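Gidstead Home Textile Care is looking for people who like to fold. We have places for laundry and linen sorters, part time and casual, at our workroom in Novville. Please read the whole page before you write to us, as most of the questions we receive are already answered on it.

## About the work

We take in clothing and bedding from private homes, sort it, fold it and send it back in the order the household asked for. Many of our customers are older people who can no longer manage a big blanket alone, or families who have just moved and have everything in one heap. We also go to the home when the customer prefers it, and then the work is done on the bed or on whatever flat surface is available there.

The most usual task is a simple one. You take one garment, find its edges, open it flat, smooth the creases with the palm and fold it to the size on the household card. It sounds easy, but a soft garment lying in folds can hide its own shape very well, and a sorter must be patient with it. We ask you to look for the hem or a seam first and to follow it with the fingers until you know which side is which. Pulling at the middle of the cloth is the habit we have to correct most often in new colleagues.

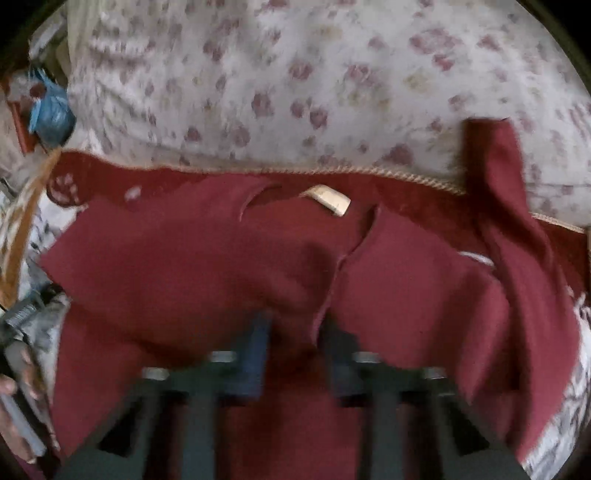 ## What you would do in a shift

- Separate clothing from bedding, and put to one side any item that needs a decision from the customer
- Fold sweatshirts, knitwear, shirts and towels according to the household card
- Fold blankets and throws together with a colleague, when they are too wide for one person
- Check seams, hems and borders, and write down any loose thread or small hole
- Pack the finished pile and write the label by hand, in clear letters

A shift is six hours with a paid break. The morning shift begins at 7:30 am and the afternoon shift at 1:30 pm. You may tell us which one you prefer, and we try to respect this, but in March and April it is not always possible.

## Bedding and heavier items

Thick plush blankets need a different hand from clothing. A long, shaggy pile catches on rings, watches and rough fingernails, so we ask everyone to remove jewellery before they begin. Where the pile has become matted in places, it is opened gently with the fingers and never with a hard brush. If the blanket has a border in another colour, we fold so that the border lies on the outside and the customer can recognise it on the shelf.

A sweatshirt left on top of a blanket is lifted off first and folded separately, also when the colours are near to each other. Fleece and plush both take up lint very quickly — a dark sweatshirt that has been on a pale blanket must be checked on both sides before it goes to the pile.
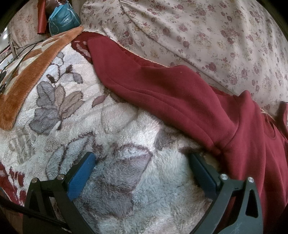
**Household Linen Team, Gidstead (Novville workroom)**

We are a team of 11 at the moment and we would like to add six more. The work is calm, and mostly done standing. Some colleagues talk during the shift and some listen to the radio with one earphone, and both are fine with us. Each new sorter works next to an experienced one for the first 70 hours, and these hours are paid at the full rate.

## Who we are looking for

You don't need a certificate or earlier employment in a laundry. We would be glad to hear from people who have cared for a household, worked in a clothing store or a hotel, or sewn at home.

You should be able to:

- stand for longer periods and lift a full basket with good technique
- see small differences of colour and fabric
- read and write simple notes in English
- enter a customer's home politely and leave the other rooms alone

A driver's licence is useful for the home visits, but not required. The Fairclough bus stops near our door, and there is covered parking for bicycles behind the building.

## What we offer

A written contract from the first shift, a work apron, and travel money for every home visit outside Novville. Sorters who stay with us through the whole busy season receive a bonus of $2,000, paid together with the last wage of the season. After this we can offer a permanent place to some colleagues, also at our smaller workroom in Skondport.

## How to apply

Send a short letter to Ryan Pickering, who organises the shifts, or bring it to the workroom desk between 9 am and 3 pm. Please write which hours you can work, when you can begin, and what kind of clothing or bedding you are used to handling. A résumé is welcome but one page is enough.

We invite applicants for a paid trial of two hours, in which you will fold a mixed pile with one of our sorters. Please wear comfortable closed shoes and tell us in advance if you have an allergy to wool, feathers or any washing product.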